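Do Fan Archives Tell Us What Viewers Thought? A Look at the Hustero Collection

Project report, Television and Its Audiences
August 8, 2018

1. Why I picked this

The course handout suggested using a fan-run archive as a source for "audience reception." I had my doubts from the start. A fan archive is put together by people who already love a show, so asking it what viewers thought seemed a bit like asking a bakery whether people like bread. Still, the handout said archives were a good source, and I wanted to check that against a real one.

The archive I used is the Hustero Collection, a website devoted to the space adventure series Plullora and its short-lived spin-off, Rewi. Plullora ran for four seasons. Rewi was pulled after eleven episodes, and the last two were burned off late at night during the summer. The site holds scanned newspaper and magazine pieces, convention flyers, episode guides, and letters that fans mailed to a newsletter called Udel before the newsletter moved online.

2. What is in the archive

The site's front page says it holds 1,616 items. I went through the index by hand in February and got the same number, so I will give them credit for that. I then sorted everything by type, which took much longer than I had planned because the index calls almost everything an "article."

Fan letters and newsletter columns came to 658. Reviews from newspapers or magazines came to 172. The rest is a mixture: program listings, interviews with cast and crew, press kit pages, ads, and a large number of convention reports. I did not use the convention reports except to check dates. A person who drives six hours to a convention is not a typical viewer, and the reports are mostly about hotel parking anyway.

Some items are in there twice. One interview shows up under three different headlines because three papers ran the same wire copy. I counted these as separate items because the archive does, but I don't think they should be treated as three pieces of evidence for anything.

3. What people claim about the show

The standard story about Plullora, repeated in the site's introduction and in nearly every anniversary piece, has two parts. The first is that critics hated the show when it came out and only the fans understood it. The second is that a letter campaign run through Udel saved it after the second season.

I tested the first claim by reading all the reviews. I marked each one favorable, unfavorable, or mixed. I ended up with 70 favorable, 61 mixed, and 41 unfavorable. So the critics did not hate it. The most common complaint was about the pacing of the two-part episodes, and a fair number of reviewers praised the same things fans do, mainly the music and the captain's arguments with the ship's doctor.

It is possible that the archive's editors kept the nice reviews and threw out the bad ones. I can't rule that out. But if they did, it is strange that their own introduction goes on telling readers the critics were against them. My guess is that somebody wrote the introduction early and it has been copied forward ever since.

The letter campaign is harder. The archive has plenty of letters asking readers to write to the network. It has no reply from the network, no document giving a number of letters received, and no interview from the time in which a producer mentions the campaign. The first mention of the campaign "saving" the show comes from a Udel column written nine years later. After that it is everywhere. One anniversary piece even describes mail sacks in a lobby, with no source. I am not saying the campaign didn't happen — the letters are real — only that the archive can't show it changed anything.

4. The problem with the letters

The newsletter letters look like the best evidence for what ordinary viewers thought. They have several problems. Udel's editors picked which ones to print and trimmed them, sometimes heavily. The same handful of writers appear over and over, and one signature from Ohio is on twenty-nine letters. Negative letters do turn up, but nearly all of them are about Rewi. Readers were apparently allowed to dislike the spin-off.

There are also gaps. Nothing survives from the second half of season three, which is when the lead actor was replaced. That is exactly the stretch I most wanted to read about. The site says those issues were lost in a move, and I have no way of checking.
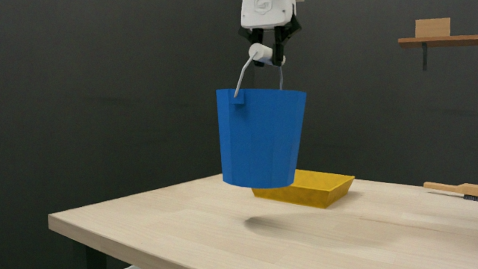
A reader commenting under the archive's season three page objected to this kind of doubt. Those issues were never hidden, the comment says, and anyone who subscribed back then remembers them as being full of complaints about the recasting, so the gap makes the fans look kinder than they were. That may well be right, but it was posted decades afterward and gives no quotations. I have noted it as a memory and left my totals alone.

5. What I would do differently

I marked the reviews alone, with no second reader. "Mixed" became the place where I put anything I was tired of thinking about, and a second person would probably move several of those. I should also have recorded the length of each review. A two-line capsule in a listings page counts the same as a full-page essay in my table, and that isn't fair to the essay.

I had planned a comparison with ratings. The archive quotes ratings for Plullora in a few places, but two of the quoted figures for the same episode disagree, and neither gives a source. I dropped that section.

6. Findings

The Hustero Collection is useful for finding out what was printed about Plullora and when. It is also good for watching a story grow, as with the letter campaign. For viewer opinion it tells us about the people who wrote to Udel and got past the editors. I would not use it for more than that without something from outside the fan community to compare it to.

The review table and my marking notes are in Appendix A. The list of duplicate items is in Appendix B and is not complete past the letter R.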